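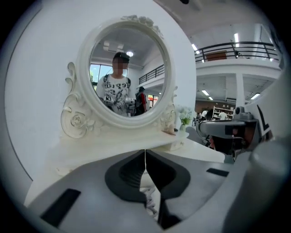 Moved into a 1920s flat in Mitlow in January and the bedroom mirror fogs every morning. Going to write up what I measured, because most of the advice I found was "open a window." 1/13

Fog on glass is surface temperature against dew point. If the glass is colder than the dew point of the air touching it, you get droplets. Nothing else matters much, including how clean the glass is. 2/

Clean glass fogs too. Dirt changes the droplet shape, so a greasy mirror looks worse at the same water mass. 3/

Logged air temperature and humidity with a cheap sensor on the dresser, plus a thermocouple taped to the back of the glass. One reading every 300 seconds, left running for most of the month. 4/

Overnight with the door shut: humidity climbs steadily from bedtime and peaks at 92 percent just before 6 am. The glass tracks the outside wall with a lag. It crosses the dew point a little after 4 am. 5/

The lag is the interesting part. The mirror was flat against an exterior wall, no air gap. Solid brick, no insulation, plaster straight onto it. The glass was basically part of the wall. 6/

Test one: moved it 80 mm off the wall, same spot otherwise. Glass ran warmer all night and never crossed the dew point. Humidity in the room was unchanged. So the water was still there, it just went somewhere else. 7/

Somewhere else was the window. Sill was wet by 5 am. If you do this, check the coldest surface left in the room, and check it with a torch at a low angle. 8/

Test two: door open 50 cm, mirror back against the wall. Peak humidity dropped enough that the glass stayed clear on all but the coldest nights. Hall gets colder, which Aidan Moynihan downstairs tells me is my problem and I agree. 9/

Test three: small dehumidifier, a secondhand Hoto on its low setting. Works. It is also a 300 watt fan heater with a bucket as far as my sleep is concerned. Moved it to the hall and ran it from 7 to 10 pm instead – most of the benefit, none of the noise. 10/

Anti-fog spray (Siltevine, the blue bottle) spreads the water into a film so you can see through it. It does not remove any water. The film ran down and sat along the bottom edge, where the silvering is thinnest. I stopped after four days. 11/

On that: black spots at the edge of an old mirror are usually moisture getting behind the backing paint. Pendo Mfinanga, who resilvers glass, told me to dry the bottom edge first and seal it with clear lacquer. Vinegar cleaners make it worse. 12/

Current setup: gap behind the mirror, door open, Hoto in the evening. Sill is dry. Next is the closet on the same wall, where the sensor reads worse than the bedroom ever did. Raw log is a CSV, ask if you want it. 13/13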